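4.2 Bread handling with two hands

The second task set was designed to test whether a policy trained with wrist-force labels transfers to objects that deform under light loads. Sliced bread was chosen for this purpose. It tears at low grip force, its thickness varies within a single loaf, and its surface sheds material onto the fingers over the course of a session. The task consists of loading two slices into a toaster, pressing the lever, and moving the slices to a tray after the cycle ends. Toaster and tray positions were changed between trials within the limits given in Section 3.4.

Demonstrations were collected by teleoperation at the Brirnberg site in March, using the same interface as for the cup and cloth tasks. A total of 400 demonstrations were recorded, of which 380 were kept for training. The remainder were removed before any model was fitted, either for dropped packets on the hand channel or for a missing calibration pose at the start. No demonstration was removed on the basis of how well the operator performed. Each was then divided into segments by the Flikutach labelling tool, which marks a boundary wherever the summed finger current crosses a fixed threshold and stays above it for 13 consecutive samples.

Both arms are controlled by a single policy. Earlier trials with separate left and right policies gave poor timing at the removal stage, where one hand must remain clear of the toaster while the other approaches. The joint policy receives the head camera view, the joint angles of both arms, and the finger currents. It does not receive the state of the toaster, and the lever position must be inferred from the view. Figure 6 shows the arrangement of the work surface from the head camera.
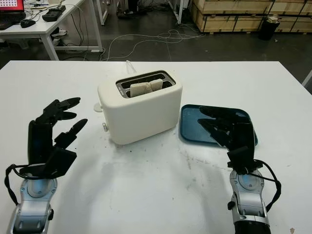

Figure 6. Head camera view during the bread task. Two slices are in the toaster slots; the right hand is above the tray and the left hand is raised.

The limited height of the bread above the slots has a direct effect on grasp planning. Only a narrow strip of each slice is available to the fingers, and the rim of the metal top plate restricts how far the fingertips can descend on either side. A grasp pose computed from the visible strip alone tends to place the thumb too high, so that the slice rotates as it is lifted. We therefore added an offset of 2 mm along the approach axis, applied only when the Seol segmentation module reports bread within a slot. The offset was set by hand on a loaf that was not used in evaluation.

The background was left uncontrolled. Furniture, cables and people may appear beyond the table, and no masking was applied to the input. This choice was made to keep the training data close to the conditions in which the system is run. Crumbs on the table and marks on the tray were likewise left in place between trials, except where they prevented the tray from lying flat.

Failures were sorted by the segment in which they first occurred. The largest group arose during removal, when one finger met the top plate before the thumb had closed on the bread. The second group arose at the lever, which is small and pale against a pale table and was sometimes approached too far to the rear. Failures during placement on the tray were uncommon and had little effect on later steps, as the policy does not depend on the exact resting position of a slice.

The Mistetti baseline, which uses the same camera input but no finger currents, showed a different pattern. It reached the lever with similar reliability but often continued to close the hand after contact with the bread, leaving visible compression along the top edge. Adding the current signal reduced this behaviour without any change to the network size. Whether the same gain would be seen with thicker or frozen slices was not tested, and the offset described above would probably need to be set again for a toaster with deeper slots.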